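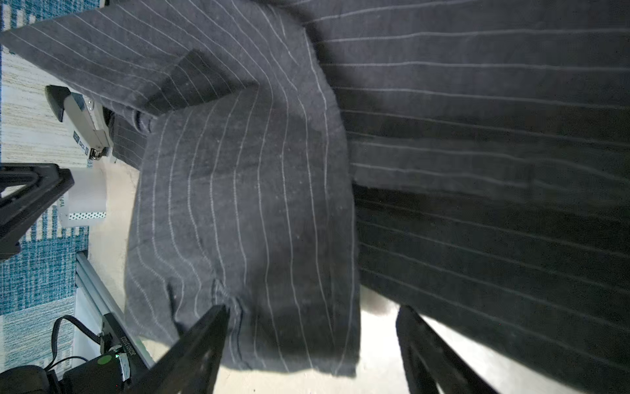
Dauda 100

The Dauda 100 is a small motorcycle built by the Dauda Motor Works in the town of Furodthorpe. It was designed as a low-cost machine for farm and delivery work and was sold with few changes for 11 model years. Owners usually call it the "Hundred." The same engine was later used in the Puvitz, a three-wheeled carrier made at the same plant.

Background

Dauda began as a repair shop for imported motorcycles. Its founder, Suleiman Edet, had trained as a machinist and made replacement clutch parts that customers could not get elsewhere. By the time the company moved to Furodthorpe it was making complete wheels, fuel tanks and exhausts for other firms.

Work on a complete motorcycle started after a contract for fuel tanks was canceled. Edet asked the engineer Nneka Oyewole to draw up a machine that used as many of the existing stampings as possible. The first prototype had a leading-link fork, but it shook badly on washboard roads and was replaced by a plain telescopic fork before production. A second prototype was ridden to Fonstead and back several times with a sack of grain tied to the rear rack. The rack mounts cracked on the third trip and were made thicker.

Design

The engine is an air-cooled, four-stroke single with two valves and a pushrod valve train. It drives the rear wheel through a four-speed gearbox and a fully enclosed chain. Lubrication is by splash and a small gear pump. There is no oil filter, only a mesh screen behind a plug on the right side of the crankcase.

The frame is a pressed steel spine with the engine hung below it as a stressed part. Both brakes are drums. The front drum was borrowed from a trailer hub that Dauda already made, and it is larger than the machine needs. Early road tests complained that it grabbed at walking speed. 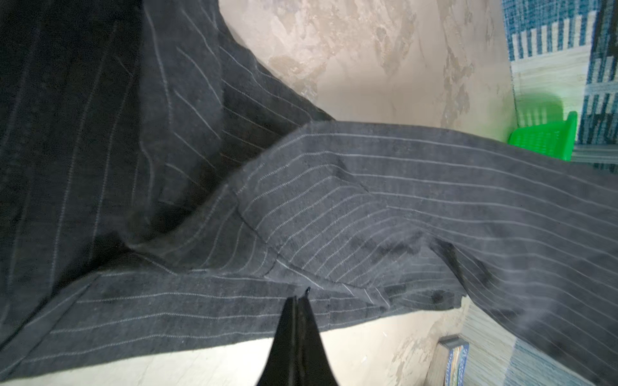
Electrical equipment is basic. A flywheel magneto supplies the ignition and, through a separate coil, the lights. The headlight dims at idle. A battery was offered as an option from the third model year, along with turn signals and an electric horn.

Production history

The first batch was 32 machines, all painted dark green. Most went to a seed dealer in Fonstead who used them for deliveries. Regular production began the following August, and red and gray were added to the color list.

In the fourth year the cylinder head was changed to give more fin area. Heads of the two types can be swapped, but the later one needs a longer exhaust stud. The seat was widened at the same time. A trail version with a high exhaust and knobby tires was shown but never sold to the public.

Production ended on 2000-09-13. Tooling for the engine was kept, and spare pistons and gaskets were made for several years after that.

Competition

The Hundred had a modest racing career. Funmilayo Adeyemi won the small class of the Furodthorpe hill climb twice on a machine with a raised compression ratio and a shortened front fender. Ese Yusuf entered a stock example in a 1,000-kilometer reliability trial and finished, losing points only for a broken speedometer cable.

Reception

Reviewers praised the fuel economy and the enclosed chain, which could be left alone for long periods. The gearshift was widely disliked. Ese Nwankwo wrote in the owners' club handbook that second gear "has to be asked for," and advised new riders to check the shift lever pinch bolt before blaming the gearbox. Rust inside the spine, behind the rear engine mount, is the usual reason older machines are scrapped.

See also

Puvitz (three-wheeler)
Furodthorpe hill climb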